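Print this page
E-mail this page to a friend

Pose estimate drifts when the gripper camera is close to a plain table

Augustina Boateng
21 March 2021

Hello everybody. I am writing the software that turns our hand-held gripper recordings into trajectories for training. The task is simple: pick up a thin flat part from a table and put it down in another place. We use the visual-inertial tracker from the Pladow package, version 18, and after it our own script cuts the recording into episodes.

My problem is with the low part of the motion. When the camera is high, the tracker is stable and the path looks correct. When the camera comes down near the table, the position begins to slide sideways, sometimes by 42 mm before the camera goes up again. Then it finds the old map and jumps back. The policy learns this jump, and on the arm I see a small kick just before the grasp.

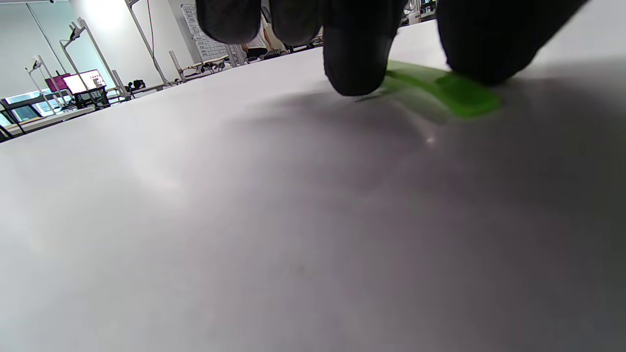
I have already tried to raise the number of features from 500 to 1,000 per frame. It became slower and the drift was almost the same. I have also tried a lower detection threshold, but then the tracker takes many points on the edge of shadows, and these points move together with the hand. I did not calibrate the IMU again after July, maybe this is also important.

Is it better to change the tracker settings, or should I correct the path afterwards in the script? We have 151 recordings and I would not like to make them all again.

Thank you in advance for any advice.

Dakness

More light. We had the same thing and more light fixed it. Also try the newest version of Pladow.

Morven Rutherford

I think the settings for the number of features will not help you much. A smooth pale table gives very little texture, so the tracker must take its points from the far part of the room and from whatever moves in front of the lens. The far points are good for rotation but weak for translation, and the moving points are simply wrong. Sideways sliding is what I would expect from this.

For the recordings you already have, I would do these steps in this order:

First, make a mask for the hand and for the object, and give it to the tracker before feature detection. A fixed mask is not enough if the hand moves in the image. We run a small segmentation network on every third frame and make the mask wider by several pixels, so it also covers the darkest part of the shadow.

Second, run the tracker two times. The first pass makes the map from the high views only. In the second pass you load this map and switch off the adding of new points. In my case the jumps became much smaller after this, but please check on your own data.

Third, if a jump remains, do not smooth over it. Find the moment of relocalization in the log and run the pose graph optimization with both ends fixed. A low-pass filter only makes the kick longer.

And please do the IMU calibration again. During the low part you depend on it strongly, and an old bias value can give several centimeters in a few seconds. The old recordings can be processed with the new values if the sensor was not moved on its mount.

For new recordings, a printed mat with a random pattern under the part helps a lot, but then the policy sees the mat too, so change the pattern between sessions.

Sowah

Agree with the mask. One more thing, check the time offset between camera and IMU. Ours was wrong by 18 ms and the error looked exactly like drift. The Pladow calibration tool prints it on the last line of the report and it is easy to miss.

Print this page
E-mail this page to a friend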